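工单 1704:休息室地毯散落垃圾,圆形废纸篓与袋子规格不符

提交人:Ekaette Olaniyan
处理人:Modupe Ugwu
日期:2026年5月26日
位置:Akinola 楼,沙发休息室
类别:保洁 / 耗材
优先级:低
状态:处理中

问题描述
休息室的废纸篓套袋后袋口向内滑落,投入几件物品后袋子整体下沉,垃圾直接接触篓壁。清空时袋子提不出来,需要把篓子倒扣。同一房间的地毯上多次出现包装纸和纸杯。报修人认为两件事有关:袋口塌下去之后,使用者以为篓子已满,把东西放在旁边。
4月已报过一次,当时的处理是换了新袋,工单关闭。换袋后第二周复现。

环境
废纸篓:圆筒形,黑色网状面料,篓口有深色边带,无盖。
袋子:Panex 深色半透明平口袋,600 毫米宽,无抽绳。
地面:米棕色地毯,铺满整间。
清空频率:每日一次,下班后。

排查记录

09:10 核对袋子规格。库存标签为 600 毫米,与篓口周长比对,袋口展开周长 1200 毫米,明显大于篓口。多出的部分没有固定点,只能靠翻边摩擦。规格偏大,记为原因一。

09:25 检查翻边方式。现有做法是把袋子放进去后翻出一小圈,宽度不足三指。面料软,边带受压会变形,翻边随之松脱。记为原因二。

09:40 空载测试。翻边加宽到一掌,多余袋口在侧面拧紧打结,塞到边带下方。静置一小时,袋口未移位。

10:45 负载测试。放入空纸杯 14 个、折叠纸盒两个。袋底下沉少许,袋口保持。取出时可整袋提起,篓子不跟着离地。

11:05 检查摆放位置。原位置在门后,开门时被挡住,从沙发方向看不到。临时移到房间中部。若有人反映绊脚,再往侧墙靠。

11:20 询问 Dosine 仓库有无小号平口袋。答复:有 450 毫米规格,同为深色,最小发货一箱。已提交申请,等待审批。

地面垃圾处理步骤
一、篓子移到垃圾附近,先捡离篓最近的,再往墙边推进。
二、硬质和扁平的先放:纸板、纸餐盒。餐盒压扁后竖放,贴篓壁,避免横在袋口把翻边顶开。
三、纸杯放入前倒尽残液。带液体的杯子先去茶水间,不要在地毯上方处理。
四、瓶子单独检查。有盖且有残液的,倒空后按可回收物处理,不进本篓。
五、零食袋、透明包装膜、纸巾最后放。这类物品轻,压在上面不会把袋子往下拽。
六、沿踢脚线走一遍。小纸片容易贴在墙根,吸尘器滚刷不一定带得起来。
七、全部捡完再吸尘。薄膜类包装吸入会堵管,上一次堵管的维修单号已附在 Kundow 资产系统里,不再重复。

未拾取前的地面:

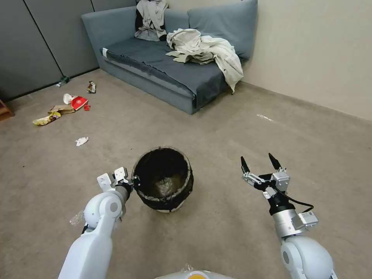 Fatima Ogundipe 回复:翻边加宽的办法我在二楼试过,能撑住,但打结的那一侧第二天会松。建议用夹子,文具柜里的长尾夹就行,夹两处,对角。另外第四步请写清楚可回收桶在哪儿,新来的同事会把瓶子直接扔进最近的篓子。

处理人答:长尾夹方案接受,改为下次测试项。夹子会不会压坏网面未知,先夹在边带上,不夹面料。可回收桶在茶水间水槽左侧,已补入第四步的张贴版。

Fatima Ogundipe 回复:还有一点,纸餐盒如果有油,会蹭到篓壁。袋子滑下去的那几次应该已经蹭到了,换袋时顺便擦一下。

处理人答:收到。中性清洁剂,湿布,内壁外壁各一遍,晾干后再套袋。面料不要浸泡。

待办
450 毫米袋到货后重复空载与负载测试,物品数量与本次相同。
长尾夹固定,观察 13 个工作日,每日下班前记录袋口是否移位。
张贴版步骤贴在门内侧,由 Lamduan Phromma 打印。
地毯如有饮料渍,另开工单,类别选"织物清洁",不要并入本单。

变更记录
优先级由"中"改为"低",理由:有临时措施。
标题由"垃圾桶坏了"改为现标题,篓体本身无破损。
下次更新:小号袋到货当日。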